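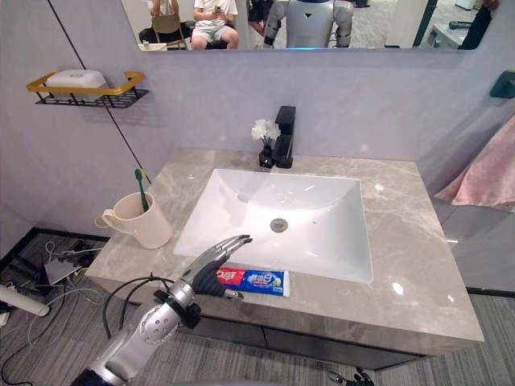

A bathroom vanity is a piece of furniture that combines a sink, a countertop and a base cabinet. It hides the drain and supply pipes and gives a place to keep washing and grooming items. The word also refers to a dressing table, though in American homes it now mostly means the bathroom fixture.

Construction

The top may be stone, cultured marble, tile, laminate or solid surface. Natural marble is valued for its veining but is porous, and most makers advise sealing it. Toothpaste and acidic cleaners can leave dull marks on a polished top if they are not wiped up.

Sinks are either set into the counter or placed on it as a vessel. White rectangular basins are common in modern bathrooms, often with a single-lever faucet mounted on the counter behind them. A tall faucet leaves more room for washing hands but may splash in a shallow basin.

Use

Small items in daily use tend to stay on the counter - a mug or tumbler for toothbrushes, a tube of toothpaste, soap. Artificial flowers are a frequent decoration, as they need no light or water. Spare supplies are stored in the cabinet below.

History

Vanities replaced the washstand, which held a bowl and pitcher, as indoor plumbing spread. In Lidthorpe, the cabinet works run by Tolera Woldegiorgis sold 316 washstands in its last year of making them and 1,593 plumbed vanities over the following decade. Ebise Jemal's survey of the town's older houses recorded 280 washstands still in place, many of them later fitted with a sink.

See also

Countertop
Pedestal sink
Washstand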